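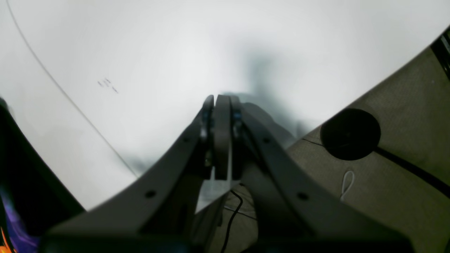

Workshop tips: trying out a gripper before you settle on it

I've been swapping grippers on our arm since September, and I keep getting the same questions by email, so I'm putting my notes in one place. Most of this I learned the slow way!

Start with the fingers closed

Before you pick up a single thing, close the fingers and look at them through the wrist camera. You want the tips to meet near the middle of your picture. If they sit way off to one side, fix the camera bracket now, while you still remember which screws you touched. I save one closed view for every gripper I try, and Khurram Naqvi (he has the patience for this, I don't) flips back and forth between them on his monitor.

Check how much table you can still see

Big fingers eat up the bottom of the view. The Jelula set has wide flat links and I liked the grip a lot, but I had to learn to come at small parts from farther out. The Talpur set is skinnier and shows more table – it also flexes when you squeeze anything heavy, so pick your poison.

Mind the light

A white tabletop under a bright lamp can wash out right behind your fingertips, and that's the worst place to lose detail.
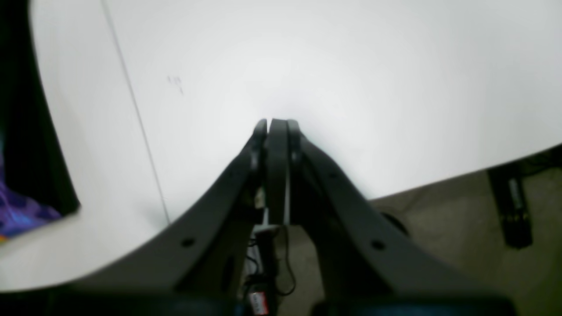
I turn the exposure down two notches and leave it there for the whole comparison, or else I end up judging the lamp and not the gripper. A pencil mark or two on the table helps as well, something for your eye to line up on.

Give the cable some slack

Run the arm through its full wrist turn by hand, power off, and watch the cable the whole way. Babar Niazi ties his down with a strip of hook-and-loop, I just leave a loose loop. Either is fine as long as it can't get pinched between the fingers.

Same objects, same order

My test box has a sponge, a marker, a wooden spoon and a bag of dry beans. Each gripper gets up to 54 tries, and I write down every drop, even the dumb ones. The beans are where the Flalia pads won me over (so much better than bare plastic!).

Next I want to try the Starkiditz controller with the same box of stuff. I'll add it to this page once I've got the wiring sorted out.

Updated 11/7/25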